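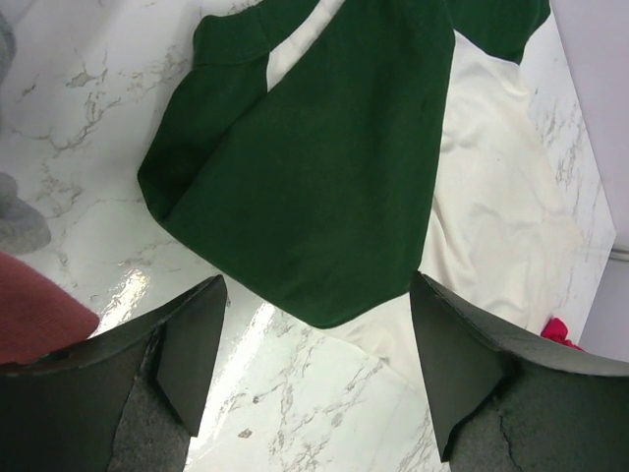 Tue 6 February

My landlord increased the rent again, and this time I did not only complain to my sister on the phone. I sat down with paper and wrote what I pay, what I earn, and where the rest goes. I want to share some of it, since I think many people in Stendcombe are doing the same calculation this winter and keeping the result to themselves.

When I came to this country I believed that rent was a price like the price of bread. Somebody makes a thing, somebody buys it, and the price covers the work and a little more. I still believe this for bread. But my apartment was built before I was born. The building was paid off long ago, if I understand the county records correctly (I went there and asked, and the lady was very patient with my spelling). In six years the owner has painted the stairs and changed one boiler. In the same six years my rent went up by 50 percent.

My pay did not go up by 50 percent. I work in the office of a company that delivers food to schools, and we got a raise of 12 cents an hour last September. I do not write this to make anybody feel sorry for me. I have a job, my teeth are fixed, and my daughter likes her school. I write it because the two numbers belong next to each other and the newspaper always prints them on different pages.

The new increase is 117 dollars a month. The letter explained it with the words "in line with local conditions." I read this sentence many times. I am one of the local conditions, I suppose. My neighbor is too, and so is the man downstairs who moved out in the fall to live in his brother's garage. When all owners on the street raise the rent in line with the other owners on the street, who is it that starts? I asked this at the office of Goodall, the company that manages our building, and the young man there said he would pass on my question. He was polite. I don't think he decides anything, and probably he rents too.

Last Thursday I went to a meeting about this at the library. I had never gone to such a thing. In the country where I grew up, people of my parents' age did not go to meetings unless they were told to go, and I think I inherited from them the habit of sitting near the door. The meeting was called by Natalie Birkett, who lives in the Nikside blocks and had a rent increase larger than mine. She is not a speaker. She read from a piece of paper and lost her place twice. But she had made a table of every rent in her block, with the permission of the tenants, and you could see that people in the same kind of apartment pay very different amounts. The ones who pay the most are the ones who moved in last, and the ones who pay the least are afraid to ask for any repair.

After this the room became loud. One man said that we should be thankful for private owners, because without them there would be no apartments to rent. I have heard this argument often and I want to be fair to it. Somebody has to put in money before a house exists, that is true. But our owner did not put in that money. He bought the building from a person who bought it from another person, and each time the price was higher, and each time it was the tenants who carried the difference. I tried to say this at the meeting. My English becomes worse when my heart is beating fast, so I said only half of it, and the other half I am writing now.

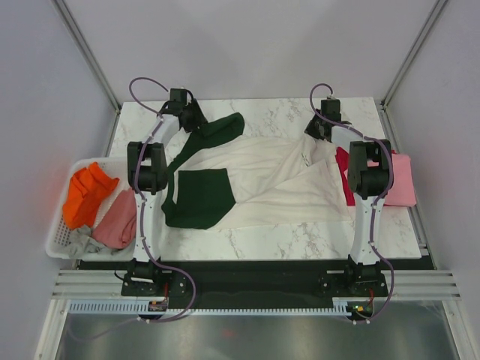
The thing I most wanted to say is about the word "freeloader." It was used in the discussion, about families who receive help with the rent. Sheila Naylor, who cleans at the hospital and receives this help, was sitting two chairs away from me. She answered very calmly that the help does not stay with her for even one day. It arrives on the first of the month and on the first of the month it goes to the owner. So it is public money, paid by people like me from our wages, and it ends in the account of a company that needed no application form with nine pages. Sheila had to bring bank papers and a letter from her supervisor. I would like to see the form that the company filled in.

I don't say that the help should be stopped. If it stopped, Sheila would be out on the street and the company would find another tenant. I only say that we should call it by the right name. We speak about welfare when money passes through poor hands, and we speak about the market when the same money arrives in rich ones.

There is a proposal now for the empty land behind the old Clakeck factory. The town owns it. One idea is to sell it to a developer, with a promise that part of the apartments will be "affordable," a word which nobody at the meeting could define for me. The other idea is that the town keeps the land and builds on it itself, with rents tied to what the building costs to run. People say the second idea is too expensive. Maybe it is, I am not an accountant. But I notice that when we sell the land we get the money one time, and afterward we pay rent on it for as long as the houses stand. My grandmother kept two goats and never sold the goats to buy milk.

I wrote a letter to the town council in favor of the second idea. It took me three evenings and a dictionary, and I was careful to keep it to one page. Natalie says that letters on paper are counted more seriously than emails. I don't know if it is so, but I bought the stamps. If you live in Stendcombe and want to write too, I can send you mine and you may copy any part of it, also the mistakes.

As for the 117 dollars, I will pay it from March. I looked at other apartments, and they are all in line with local conditions. I stopped the swimming class for my daughter until summer and we eat the good cheese only on Sunday. She asked me if the owner needs the money for something. I said I would ask him, and I did put this question in my letter to Goodall. When an answer comes I will write it here.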